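4 Montage und Inbetriebnahme des Untertischfilters Natow

4.1 Lieferumfang prüfen

Vor Beginn der Arbeiten den Inhalt der Verpackung mit der Packliste vergleichen. Fehlende oder beschädigte Teile vor der Montage beim Händler reklamieren. Bereits eingebaute Teile sind vom Umtausch ausgeschlossen.

Filterkopf mit Wandhalter
Filterpatrone Astum, Art.-Nr. 731
T-Stück 3/8 Zoll mit Absperrventil
Druckschlauch, blau (Zulauf)
Druckschlauch, weiß (Ablauf zum Entnahmehahn)
Entnahmehahn mit Rosette, Dichtung und Kontermutter
Zwei Schrauben mit Dübeln
Bohrschablone

Nicht im Lieferumfang: Schraubendreher, Gabelschlüssel SW 19 und SW 22, Bohrmaschine, Lochsäge, Eimer, Wasserwaage.

4.2 Anforderungen an den Einbauort

Das Gerät ist ausschließlich für den Anschluss an die Kaltwasserleitung vorgesehen. Der Einbauort muss frostfrei und für den Patronenwechsel zugänglich sein.

Einbauhöhe Filterkopf mit Patrone: 298 mm
Breite mit Wandhalter: 121 mm
Freiraum unter der Patrone: mindestens 60 mm
Bohrung für den Entnahmehahn: 35 mm

VORSICHT
Bei einem Leitungsdruck über 6 bar einen Druckminderer vorschalten. Die Gewährleistung für den Filterkopf erlischt bei Betrieb ohne Druckminderer oberhalb dieses Wertes.

Der Entnahmehahn kann in der Arbeitsplatte oder in einem vorhandenen Hahnloch der Spüle montiert werden. Bei Spülen mit zwei Becken ist die Position zwischen den Becken zu bevorzugen, sofern der Schwenkbereich der vorhandenen Armatur frei bleibt. Vor einem Fenster die Höhe des geöffneten Flügels berücksichtigen. Der Auslauf des Entnahmehahns darf auch in geschwenkter Stellung nicht an den Flügel stoßen.

In geflieste Wandflächen darf nur außerhalb der Installationszonen gebohrt werden. Verlauf der Leitungen vorher mit einem Ortungsgerät prüfen.
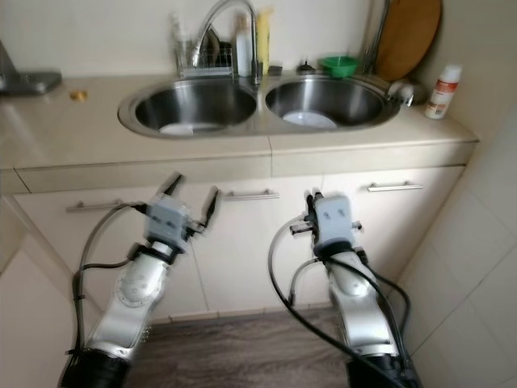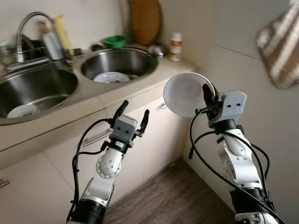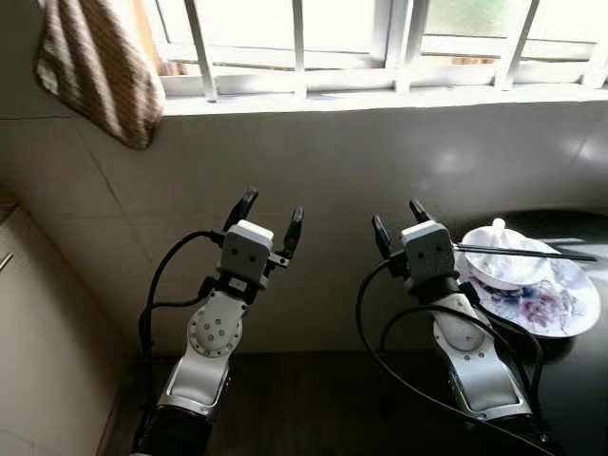 Abb. 5 bis 7: Küche. Abb. 5 mit Doppelspüle aus Edelstahl und beiger Arbeitsplatte, Abb. 7 mit gefliester Wand unter dem Fenster.

4.3 Entnahmehahn einsetzen

1. Unterschrank ausräumen und Eimer unter das Eckventil stellen.
2. Bohrschablone auflegen. Der Abstand zur Beckenkante muss so gewählt werden, dass die Kontermutter von unten frei zugänglich ist.
3. Mittelpunkt anzeichnen und mit einem 6-mm-Bohrer vorbohren.
4. Bohrung mit der Lochsäge auf 35 mm aufweiten. Bei Edelstahl niedrige Drehzahl und Schneidöl verwenden.
5. Bohrung entgraten. Schnittkanten in Holzwerkstoffen mit Silikon versiegeln und aushärten lassen.
6. Rosette und Dichtung auf den Gewindestutzen schieben, Entnahmehahn von oben einsetzen.
7. Kontermutter von unten handfest anziehen, Hahn ausrichten, danach mit einer Vierteldrehung festziehen.

Hinweis: Arbeitsplatten aus Naturstein oder Keramik nur durch einen Fachbetrieb bohren lassen.

4.4 Filterkopf montieren

1. Wandhalter mit der Wasserwaage an der Seitenwand des Unterschranks ausrichten. Bohrlöcher anzeichnen.
2. Halter mit den beiliegenden Schrauben befestigen. Bei Korpuswänden unter 16 mm Stärke kürzere Schrauben verwenden.
3. Filterkopf von oben in den Halter einhängen, bis er hörbar einrastet.
4. Durchflussrichtung prüfen. Der Pfeil auf dem Filterkopf zeigt zum Ablauf (weißer Schlauch).

4.5 Wasseranschluss herstellen

ACHTUNG
Gefahr von Wasserschäden. Vor dem Lösen des Armaturenschlauchs das Eckventil schließen und die Armatur öffnen, bis kein Wasser mehr austritt.

1. Armaturenschlauch vom Kaltwasser-Eckventil abschrauben.
2. T-Stück mit eingelegter Dichtung auf das Eckventil schrauben.
3. Armaturenschlauch auf den freien Abgang des T-Stücks schrauben.
4. Blauen Schlauch am Absperrventil des T-Stücks und am Zulauf des Filterkopfs anschließen.
5. Weißen Schlauch am Ablauf des Filterkopfs und am Entnahmehahn anschließen.
6. Schläuche ohne Knick verlegen. Mindestbiegeradius 50 mm.

Kein Hanf und kein Dichtband auf den flachdichtenden Verschraubungen verwenden.

4.6 Patrone einsetzen und spülen

1. Schutzkappe von der Patrone abziehen. O-Ringe auf Sauberkeit prüfen.
2. Patrone von unten ansetzen und im Uhrzeigersinn bis zum Anschlag drehen.
3. Eckventil langsam öffnen, danach das Absperrventil am T-Stück.
4. Alle Verbindungen mit trockenem Papier auf Dichtheit prüfen.
5. Entnahmehahn öffnen und zehn Minuten spülen. Austretendes Wasser kann anfangs grau gefärbt sein.
6. Hahn schließen und nach einer Stunde die Dichtheitsprüfung wiederholen.
7. Datum der Inbetriebnahme auf dem Aufkleber der Patrone eintragen.

Das Spülwasser nicht trinken. Zum Gießen von Pflanzen ist es geeignet.

4.7 Stillstand

Nach mehr als zwei Tagen ohne Entnahme das Wasser zwei Minuten ablaufen lassen. Bei Stillstand über vier Wochen die Patrone ersetzen. Während längerer Abwesenheit das Absperrventil am T-Stück schließen.

4.8 Störungen

Kein Wasser am Entnahmehahn: Absperrventil geschlossen oder Patrone nicht bis zum Anschlag eingedreht.
Geringer Durchfluss: Schlauch geknickt, Patrone erschöpft oder Sieb im Zulauf verschmutzt.
Tropfen am Filterkopf: O-Ring verschmutzt oder beschädigt. Absperrventil schließen, Patrone herausdrehen, O-Ring reinigen oder ersetzen.
Wasser milchig trüb: Luft im System. Spülvorgang nach 4.6 wiederholen.

Der Austausch des Filterkopfs ist in Abschnitt 6 beschrieben. Für Geräte mit Anschlussset Horarden gilt abweichend von 4.5 das dem Set beiliegende Blatt.

Stand: 2024-07-20
Redaktion: Na-rae Hong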